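### 3.2 The bin, the board and the small packages

We came to the question of bins by a rather roundabout road. When we began the Nerance household study, we were mostly interested in what people keep in their kitchen drawers, and the containers were simply whatever we had on the shelf. Only when we read back through our notes from September did we notice how often the container itself came up. People spoke fondly of one bin and grumbled about another, and it seemed a pity to leave all of that out of a paper on putting small things away.

In the end we kept 2 kinds of container, a clear one with smooth sides and a frosted one with ribbed sides, and we bought both from Dondasen so that the plastic would be much the same. The item set holds 56 small goods, most of them snacks and household bits of the sort that gather at the bottom of a shopping bag.
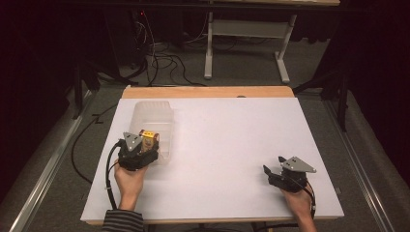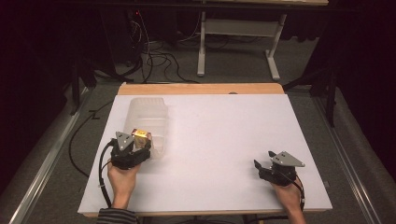
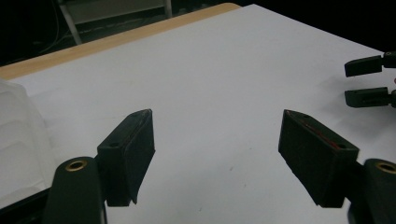
**Figure 7.** The white work surface used for the small-goods sorting task.

Frosted plastic has a quiet advantage in a kitchen, and we think it deserves a little more attention than it has had in the storage literature. It softens whatever is inside, so a shelf of mixed packages looks calmer than it would behind clear walls, and several households told us they tidied less often but felt better about the result. The price is paid later, when somebody wants one particular thing and has to peer in from the top. Color helps a great deal at that point. A small yellow item, like the one held near the bin in the first two views of Figure 7, was the kind of thing our households said they could find again at a glance, while brown and gray wrappers sank out of notice. We kept the surface under the bin white for much the same reason, so that a small package would stand out well before it was put away.

Polák's older scheme for pantry goods sorts by size first and by use second, and we followed it for the larger boxes without any trouble. For the smallest goods it served us less well. Seven of our households put batteries and sweets in the same bin simply because they were of a size, and then went looking for them in quite different places. For those goods we turned to the Bomance grouping, which starts from the room where a thing is used, and we return to it in Section 4 with the retrieval times.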